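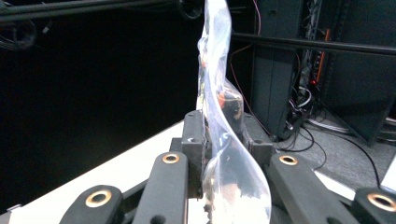 Clear bag, packing room, Skirkonside open day, June 19, 2019.

The packing room is the last stop on the Skirkonside tour, after the film store and the label office. Groups are limited to 16, and ours stayed longest at the tables where small goods go into clear bags by the piece. The site handles snack packets and small household items for mail-order sets, sold under the Ollden name.

The film is thin and glossy and creases as soon as it is lifted. According to the tour sheet, two bag sizes cover most orders, and a packet should sit flat at the bottom with spare film left above it. A packet that goes in at an angle uses up that margin, and the closure then pulls to one side.

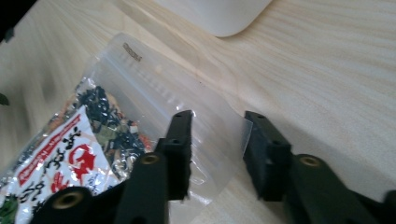

Mekdes Tefera asked whether the spare film was wasteful, and said she would prefer a third size to a bag with that much empty plastic at the top. The answer was that a third size had been tried in November and dropped - sorting the bags took longer than filling them.

Trays came next. A shallow tray keeps a filled bag upright while the top is dealt with, and a low front edge leaves the contents easy to read. Pattinasarany supplies the cartons for the next stage, in packs of 700, but the carton line was closed to visitors.

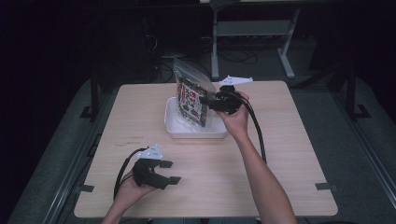
Finished sets leave for the Daderbridge depot, which is not part of the tour. Parking is by the east gate, and the walk to reception takes six minutes.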